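Kitchen Teaching Group, Monday meeting, November
Present: Meriem Samir (chair), Birthe Ásgeirsdóttir, Dalia Benjelloun, Natalia Solís (minutes)
Apologies: Zinash Assefa

1. Previous minutes
Accepted with one correction. The spare leader arm is stored at Zerouali, not at the main office.

2. Mug and lid task, remote control
Dalia reported 48 demonstrations recorded by remote control, 14 of which she wants removed. In most of those the operator stopped partway through the approach and backed the arm out before trying again. Meriem asked whether the pauses could be trimmed. Dalia said trimming leaves a jump in the arm position and she would prefer to record them over.
Birthe said operators using only the wrist view tend to come in too low over the cutting board. She asked that both views stay open on the operator's screen for the whole demonstration. Agreed.

Wrist view first, then the wider view of the counter.
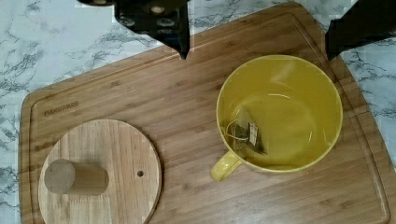
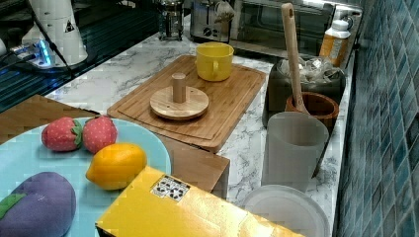
Zinash wrote in ahead of the meeting that she would sooner teach the approach by hand and keep remote control for the grasp. When she guides the arm herself she can feel the wrist starting to twist, and on the remote setup she only learns of it when the arm slows down. She also asked that the two kinds of demonstration be kept in separate folders, as the timing is very different.
Meriem was in favor of separate folders. Birthe was less sure about mixing methods within one task and pointed out that a person's hand on the arm can end up in the wrist view. It was agreed to try hand guiding on the approach only, with the operator holding the arm above the wrist joint.
Action: Zinash to write a half page on where to hold the arm.
Action: Dalia to record the 14 again.

3. Start positions
Natalia asked how far the mug should be moved between demonstrations. At present each operator decides. Meriem wants the handle direction changed as well as the position, and the change entered in the log before recording starts. Agreed.
Action: Natalia to add a handle direction column to the log sheet.

4. Flikitz control software
The update drops the connection if the operator's foot comes off the pedal for more than 2 seconds. Birthe finds this too short for new operators. Left as it is until Lamby has answered her message.

5. Any other business
Plomoditz has asked to watch a recording session. Meriem will offer them an afternoon. Dalia asked that visitors stand behind the operator and hold questions until the arm is parked.

Next meeting: same time, same room. Birthe to chair.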